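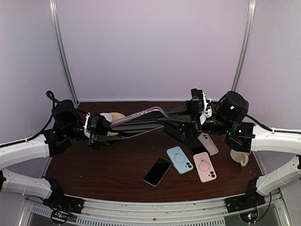
Two-arm bench, phone case job: walk-round checklist
Filled in by Maya Shboul, Tuesday, Mutuncombe workshop
Bench name: Druva

I do these with a cup of tea and I write too much, so skip to the ticks if you're in a hurry. The question upstairs keeps asking is whether a machine can take over the fiddly jobs at the returns desk yet, and putting phones in cases is the one they picked. Fine by me, I hate doing it!

1. Base mounts tight on the front rail
OK. Checked both with the hex key. The left one took a tiny nip.

2. Cables clear of the joints through full reach
OK, with a grumble. The loops near the grippers are generous and I'd like them clipped shorter before October. Gustulham fitted them and I've asked.

3. Stop button
OK. Pressed it mid-move, both arms stopped. Pressed it again for luck.

4. Gripper fingers, wear and grit
Needs attention. Cleaned both pairs, but I could still feel a rough spot on one of the right-hand fingers and that will mark a case sooner or later. Spare set is in Liang's drawer.

5. Tabletop clean
Not OK. There are light specks on the wood. Wipe it, please, I've asked before.

6. Cups and mugs off the table
Not OK. A mug by the right arm and a cup and saucer towards the back. If the job sheet says phones and cases then I want phones and cases.

7. Grip force on thin plastic
OK at the low setting. Clear cases are the awkward ones (bendy, shiny, and the rim gives when you squeeze it). Leave the limit at 20 and don't let anybody talk you into more.

8. Handling a phone next to other phones
Watch this one. It's the bit I'd still give to a person. You or I would clear a space first without thinking, and then pick up the case we wanted. 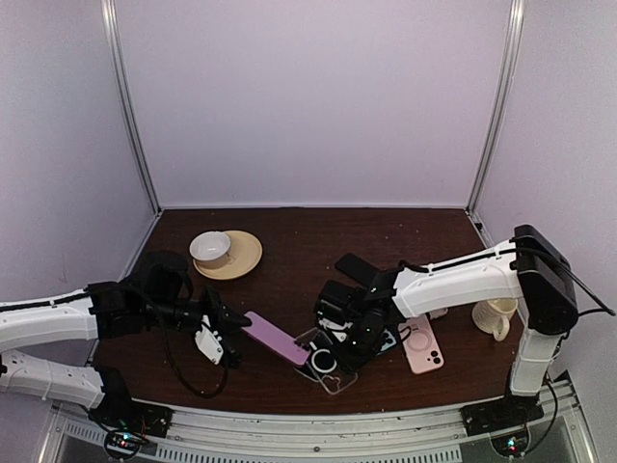 Item 8: purple phone in the left gripper, right gripper down among the phones and cases.

9. Pinch points and guarding
OK. Hands stay out while the lights are on, and that includes "just nudging it straight", Liang.

10. Cycle counter and log
OK. Counter reads 3,829, and it was 1,489 when I last signed. Log matches. Next full service is overdue on paper, so I've booked it.

Result: fit to run with someone standing by. Not fit to be left alone over lunch.

My own view, for what it's worth: it's closer than I expected, and I'd happily let it practise on scrap cases all week. Would I hand it 100 customers' phones? No, not yet. Ask me again when item 4 is sorted and it can manage a crowded table without me hovering.

Still to do: right gripper fingers, cable clips, wipe down, mugs to the kitchen.

M. Shboul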